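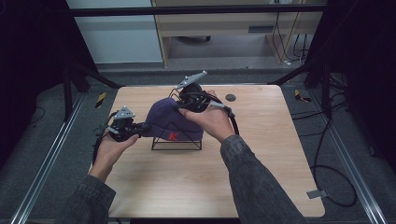
Figure 3. Dark knit beanie on a black wire stand, on a light wood table.

4.2 Headwear and heat loss at outdoor market stalls

Hats came up less than we expected. The Seltstead survey asked stallholders what they wore between October and March, and most of the 200 who answered put gloves and boots first. Knit beanies (Figure 3 gives the general type) were the usual choice among those who did cover their heads. Hoods second. Caps a long way behind, mostly worn by the younger sellers at Chamoun.

Two points on the numbers. First, the Stastley site was open only on Friday mornings, so its sellers spent far less time in the cold than the others, and we left them out of the pooled score. Second, the question on wool versus acrylic did not work well. Many people did not know what their hat was made of and the labels were long gone. We treat all knits as one group below.

Comfort scores ran from 1 to 7. Sellers in knit hats scored higher than bareheaded sellers at both remaining sites, but the gap shrank once we took wind shelter into account. A stall with a back wall seems to matter more than anything worn on the head. This fits what sellers told us in the open answers, where drafts got far more complaints than low temperatures did. Wet hats were the other common gripe, and several people kept a spare under the counter for teh afternoon.

We did not measure skin temperature. The Orora loggers were clipped to the stall frame and give air readings only, one every 20 minutes, 3000 readings kept after cleaning. Any claim about actual heat loss from the head would need a different setup, and we dont make one. Glove use is taken up in 4.3.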